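Werkstattbuch, 20. Februar 2020

Pflegeversuch Arbeitsflächen, Fortsetzung. Der Kalkstein aus Filau hat den Winter im Schuppen gut überstanden. Von den Proben, die seit November mit dem Öl aus Flullen behandelt sind, zeigen zwei einen gelblichen Rand. Vermutlich zu dick aufgetragen. Die übrigen sind gleichmäßig, beim Streichen mit der Hand merkt man keinen Unterschied zur rohen Fläche.
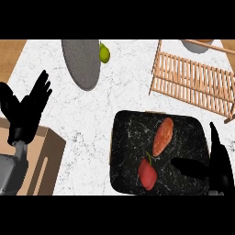

Zuletzt geändert: am selben Abend, Nachtrag zur Körnung

Weißer Marmor mit feiner grauer Aderung verzeiht weniger als der Kalkstein. Matte Stellen sieht man im Streiflicht sofort. Für die neue Reihe deshalb nass geschliffen, erst 200, dann in Stufen bis 2000. Die letzte Stufe hat pro Platte ungefähr 11 Minuten gedauert. Wasser öfter wechseln — beim dritten Stück waren Riefen drin, die vom alten Schlamm kamen.

Zitronensaft auf der Rückseite getestet: nach kurzer Zeit stumpf, mit und ohne Öl. Das Öl hilft gegen Flecken, gegen Säure nicht. Steht so auch im Merkblatt von Mistuseck, nur weiter hinten.

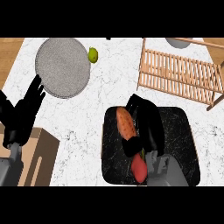 Rotwein und Kaffee bleiben bis morgen unter Folie stehen. Danach mit Kakakhel-Seife abwaschen, klar nachspülen und sieben Tage trocknen lassen, vorher nicht beurteilen. Die Platten bitte nicht auf die Heizung legen.

Offen: neues Schleifpapier bestellen, Restöl umfüllen, Proben auf der Unterseite beschriften (Bleistift hält, Filzstift zieht ein).

Kontakt: Steinwerkstatt Filau | © 2020 Steinwerkstatt Filau | Nach oben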